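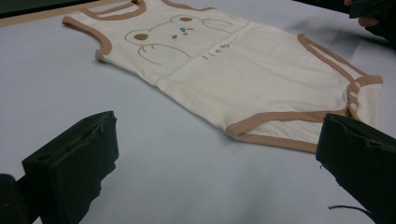 OK, hi everybody, thanks for coming back after coffee. I'm going to talk about the Corar kit, which we've had on trial at Skenwood since September, and whether I'd tell you to spend your money on it. For anybody who missed the morning session, Corar is a hand-held gripper with a camera on it, plus the software that turns what you do with it into training for an arm. You fold, it records, and later on the arm has a go. We do baby clothes, returns mostly, and baby clothes are mean. Look at the bodysuit up there with the sleepy bear on it. White knit on a nearly white table, so the tan binding is doing most of the work if you want to know where the garment stops and the table starts. And then you've got the envelope neck, and that row of snaps down at the crotch. I love this one as a test piece!

(Leave the slide up. Ask who has folded one of these in the last year. Wait for hands.)

So what do you get for your money. One case, two grippers, a charger, spare fingers, and a login. Setup took me a morning, and a good chunk of that was me looking for the right outlet. Annelies Tanner did most of the recording with me and she picked up the grip faster than I did - she has smaller hands and the trigger sits closer for her. If your people have big hands, ask for the long handle. It's an extra, and it's not on the first page of the quote, so ask.

The number people want is how many demonstrations. For our first garment we recorded 139. I had a bigger number in my head going in, so I was pretty happy with that. We threw out 26 of them, nearly all from the first afternoon, when I was still letting go of the cloth too early and then chasing it across the table like a fool. The software flags the bad ones for you, and I thought it was fair about it. A little rude, but fair.

(Drink of water. Slow down here, I always rush this part.)

Now the stuff I didn't like, and I've told Corar all of this, so I'm not talking behind anybody's back.

The fingertips. They're fine on towels. On thin knit they sometimes pick up two layers when you want one, and with an envelope neck you have two layers sitting right on top of each other at the shoulder. Iolo Mathias tried the softer pads from the Lindholm catalog and those helped a lot. They cost more, and they wear out quicker. I still think you want them.

Pale on pale. I said it already with the bodysuit, and I'll say it again, because plain white things with no trim at all gave us the worst results of the whole trial. We ended up putting a gray mat down for those. Works great, costs nothing, would've been nice to read about it in the manual.

Support. Really good, when you get Embla Sandberg. She called me back inside 31 minutes once and stayed on the line till we had it running. The ticket system, on the other hand... let's say I have Embla's extension written on my wrist. (Pause. If no laugh, move on.)

Snaps. The kit can learn to lay the crotch tab flat, no trouble. It can't close the snaps, and the salesperson was straight with me about that, which I appreciated. We close them by hand before the fold. If closing snaps is most of your labor, wait for the next version and go see what Hjørdis Vik is doing over at Stivodby. She's got a different setup with a little press and I'm jealous of it.

So would I buy it? For a shop like ours, with a handful of garment types that keep coming back, yes, and we have. We kept both grippers when the trial ended and we're on our fifth garment now, a long-sleeve thing with feet that I'm already sick of looking at. If you get something new in every single box, I'd rent first. They do a 5 week rental, and it comes off the price if you keep the kit.

(Point to the table at the back.) I brought one along, and a bag of clothes, so come fold something during lunch. Teófilo Usuga has the price sheet, he's over by the door, go bug him about the long handle. Questions?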